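From: Gertraud Marti
To: brick-swap list
Subject: Re: [brick-swap] The orange lot

Emil wrote:

> Before anyone commits to the January swap, could Gertraud say what is in the orange lot? The sheet says "orange, mixed, 79 pieces" and I have been burned by "mixed" before. Last year mine was 500 of the same small brick and a button.
>
> Also, is it sorted?
>
> Emil Lanz

Emil, the button was a bonus and I stand by it.

No, the lot is not sorted. I got as far as deciding that it should be, bought a box with 19 compartments, and then spent an evening arguing with Verena over whether you sort by length or by height. She says length. She also keeps her spice jars in order of purchase, so weigh that as you like. The thin flat ones are what break every system – they slide under everything else and turn up when you've closed the lid.

I tipped a handful into the blue tray so you can judge the mix for yourself. The rest are still in the bag.
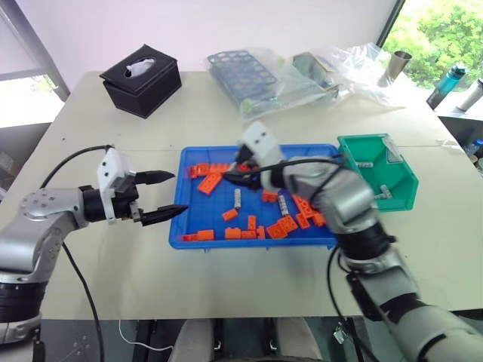
*Part of the orange lot, blue tray, various sizes, unsorted.*

So: small ones, larger flat ones, a few thin ones. All plastic, all orange. If you were hoping for a subtle range of terracottas, Johanna has the browns, and she's asking 8 for the bag.

The tray is not part of the lot. I mention it only because Ambros wrote to me privately to ask, and I'd like him to hear it in public.

If you want the bricks, reply to the list by noon and I'll put your name on the sheet. If you want them sorted, the box comes with them, still in its wrapper.

Gertraud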